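Notebook, dye bench – February

Second run of the madder on cotton rope, started 8.30. Same rope as last time (the undyed Kernano, 5 mm), scoured overnight in soda ash and rinsed until the water ran clear. It took four rinses. The January hanks had two and I think that is where most of the patchiness came from.

Weighed out dry: 302 g of rope in five hanks, tied loosely with figure-of-eight ties. Last time I tied them too tight and there is a pale ring on every hank where the dye never got in. Arnulfo Chambi says to use a thicker tie as well, so I have used strips of old sheet in place of string.

Mordant was alum at 15 per cent of dry weight, dissolved in a jug of hot water first and then added to the pot. Brought up slowly to just under a simmer and held for an hour. Left to cool in the pot with the lid on. I did not add chalk at this stage. Our tap water is hard enough, and the chalk batch came out more brown than red.

Madder is the ground root from Gollia, the bag opened in autumn. It smells fine but it has been open to the air, so if this run is weak that is one thing to suspect. Soaked it in warm water before use and strained through muslin. Bits still got through. They lodge in the twist of the rope and have to be picked out when dry, so next time I will strain twice or tie the powder up in a bag.

Dye bath notes. Kept it under 70 degrees the whole time. The Zarnex thermometer reads two degrees high (checked in boiling water), so I aimed for 68 on the dial. Above that the browns start to come out of the root. Turned the hanks every ten minutes for the first hour and then left them alone.

Hank 1 came out after half an hour: a soft orange pink, quite even. Hanks 2 and 3 after an hour and a half, a proper brick colour. Hanks 4 and 5 are staying in until tomorrow morning. 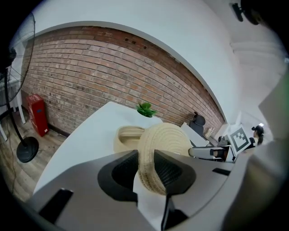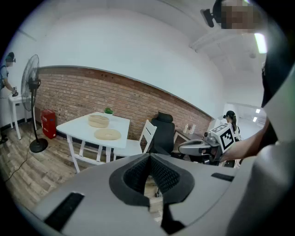
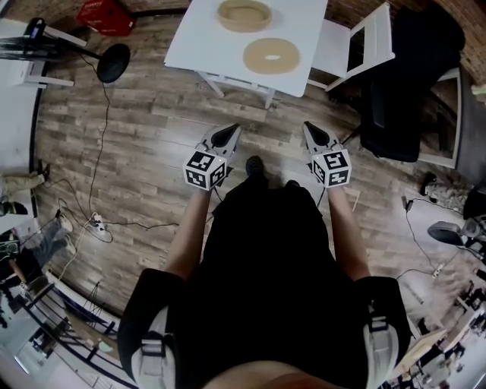

On the core problem. I cut through a spare end from hank 2 and the middle is still almost white. You can't see it when the rope is coiled and stitched, but any cut end gives it away, and it will show more as the outside wears. Options are a longer soak before the mordant, a thinner rope, or tucking every end under and accepting it. Arnulfo's view is that a pale core doesn't matter on a basket and would matter on a handle. I would still like to get it further in than this.

Will try the longer soak first. Plan is two days in plain water with a drop of washing-up liquid, pressing the hanks under now and then to get the air out.

Light test: the strips from January have now had 2160 hours in the south window, half of each one covered with card. The madder has dropped a little, more dull than pale. The onion skin has gone badly and I am not going to use it again for anything we sell. Weld is somewhere between. Strips are pinned inside the cupboard door with their labels.

Correction to the line above: those are the strips put up in November. The January ones went up beside them and haven't been read yet.

To do
Order alum, we are down to the last tub.
Ask Wan whether they can do the rope in a 4 mm, and the price for 8 reels.
Rinse the big pot properly, there is a tide mark from the iron bath and it will sadden the next lot.
Pull hanks 4 and 5 in the morning, hang in the shade, no washing until fully dry.
Find the lid for the small pot.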